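Mending program at Seritcombe: progress report to the Istetti Fund

Hello again, and thanks for the nudge in March, I know this was meant to reach you a bit sooner. The short version is that the mending sessions are going well, the money is lasting better than I'd budgeted for, and the one thing I promised you that hasn't happened yet is the printed guide. More on that further down.

When I wrote the application I had us down for one session a fortnight in the side hall. We moved to weekly in February after the second session ran so far over that I was still threading needles for people at nine at night. We've now held 10 sessions and fixed 46 pieces of clothing that went home wearable. I'm only counting finished things there. There's also a tub of half-done jobs under my cutting table, most of them zips.

Zips, by the way, are the bane of my life! I'd planned for hems and buttons and a few worn elbows, and what came through the door was school backpacks, rain jackets and one enormous tent fly. I bought a box of replacement sliders out of the materials line and that has saved a lot of them, but a zip with missing teeth has to come out completely and that's most of an evening gone. I've started asking people to book those in so they don't sit there watching me unpick.

The second surprise was stretch fabric. Sports tops, leggings, knee-high footy socks, anything with holes knitted into it on purpose. Ordinary darning goes stiff on that sort of thing and rubs, and the first few I did looked like I'd glued a biscuit on. I've since been practising with a fine woolly nylon thread and a loose stitch that can move with the cloth, and I'm much happier with it. A patch of similar knit on the inside works too, so I keep every worn-out singlet I'm offered.

Now, the money. You'll remember the grant had $400 set aside for machine servicing. The old Weidemann needed a new belt and a proper clean, and the overlocker (which I bought second-hand with my own money, so don't worry about that one) needed its timing looked at. Both came in under the line together and I'd like to put what's left towards a second darning loom, if that's all right with you. People queue for the one we have. Just let me know, I won't spend it until I hear back.

Thread and needles have cost a little more than planned. Ketia, the haberdashery on the main street, has been giving us a discount on anything with a damaged label, and that's evened things out a fair bit. The hall hire hasn't changed. Receipts are in the envelope I'm posting separately, sorted by month, apart from February, which got rained on in my bike basket and had to be dried on the heater. You can still read them.

About the guide. I'd said you would have a printed booklet of basic repairs by now, and I've written 5 of the pages and drawn the diagrams for three of them. My drawings of hands are terrible, they look like bunches of carrots, so I've been redoing them with just the needle and the thread path showing and it's a lot clearer. I'm aiming to have a draft to you in August. If you'd sooner see it in bits as I go, I can email the pages on buttons and hems tomorrow, they're as good as done.

One thing I've changed without asking, and I hope you'll be fine with it. The application said people would learn to do every repair themselves. Some folks really don't want to. They've got sore hands or three kids in tow, or they just want the trousers back. I was turning them away at first and felt rotten about it, so now the last hour is drop-off, and I do those at home during the week. The teaching part still gets the bulk of the evening and it's always full.

For the next stretch I'd like to spend a whole session on knits, since they keep turning up and I've finally got the hang of them. I'll need more of the stretchy thread in white and grey and a couple of ballpoint needles, all of it within the materials line.
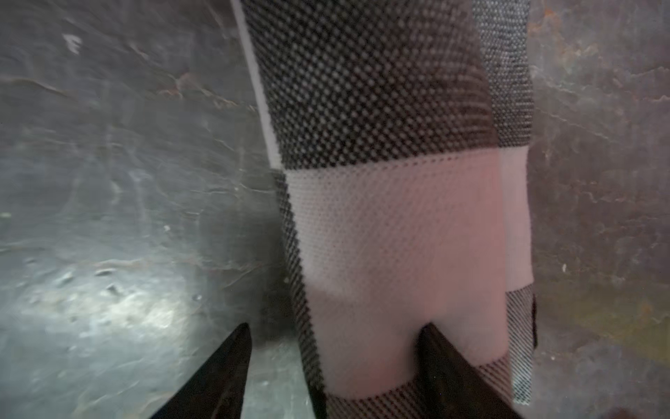 I've pencilled the knit session in for July, starting at half past six, and you'd be very welcome to come along with something that has a hole in it. Otherwise I'll write again when the guide is drafted.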